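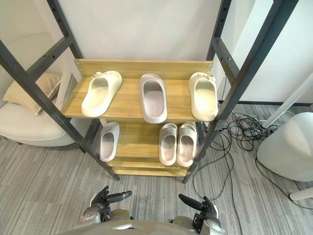 Yvette Desjardins wants to know why every celebrity death now arrives with a logo on it. She wrote in after our December piece on tribute merchandise, and she was thinking of the singer Horgan, whose family statement went up at 6 in the morning in white type on a gray background, with the name of a management company, Sotent, in the bottom corner. "I read it twice and felt sad," she wrote. "Then I saw the corner and felt handled."

I've been thinking about that corner ever since.

The family statement used to be a plain thing. A relative or a lawyer called a reporter, the reporter typed it up, and the paper ran two lines of it under a photo from better days. It was often clumsy. Somebody's age would be wrong, or an ex-wife would get left out and call the next day to complain. You could tell a person had written it while not sleeping.

The new kind doesn't have those problems. I went back through 14 statements put out for actors, singers and reality stars over the past couple of years, and if you took the names off I doubt their own cousins could sort them. The dead person passed peacefully. They were surrounded by love. They lit up every room. The family asks for privacy at this time, and four of the 14 asked for it in the same post that told you where to stream the last season.

Pankaj Shakya used to write these for a living. He worked at Drudero, a small publicity shop with a lot of television clients, and he left two years ago to teach high school. He told me the statements were mostly drafted before they were needed, sometimes long before, and kept in a shared folder.

"If a client was sick, we had one ready. If a client was over 70, we had one ready," he said. "The family would change a word. They'd want 'beloved' in there. Fine, put in 'beloved.'"

I asked whether the families minded.

"Most were grateful. You try writing something at a hospital."

That's a fair answer, and I don't want to be a jerk about people on the worst day of their lives. If my own father had been famous I'd have happily signed whatever they put in front of me. My quarrel is with what happens around the statement, which has turned into a kind of rollout. There's the post. There's the second post, with the black-and-white portrait. Within hours come the co-stars, and the co-stars' people have plainly been told which photo to use. Then a week or so of quiet, and the announcement of a foundation, or a candle.

Horgan's was a candle. It was made by a company called Grurka, it came in a box with a lyric on the lid, and there were 500 of them. A portion of proceeds, the page said, would go to causes close to the singer's heart. I emailed to ask what portion and which causes. I got a reply thanking me for my support during this difficult time.

Fans bought them anyway, and some of them were angry at me for asking. Under our December piece there were 2,915 comments when I last looked, and a good share said that grief is personal and that a candle never hurt anyone. One woman said hers sits next to her mother's picture and she doesn't care who got the money. I believe her. I also think the people selling it were counting on her.

Shakya doesn't think the business is wicked, just busy. The outlets want something they can post right away, and a finished statement saves everybody a phone call. He pointed out that reporters, me included, have been pasting these things in whole for years without asking who wrote them. I looked through my own old stories after we hung up. He's right. In one of them I'd copied over a typo.

Desjardins and I have traded a few notes since her first. She has no plan to fix any of it. She does say that the only statement she remembers word for word came from the brother of a soap actor she watched as a girl. It was read over the radio while her mother was ironing. It said he had been sick, that he was funny even when he was sick, and that the family would not be taking calls until after supper.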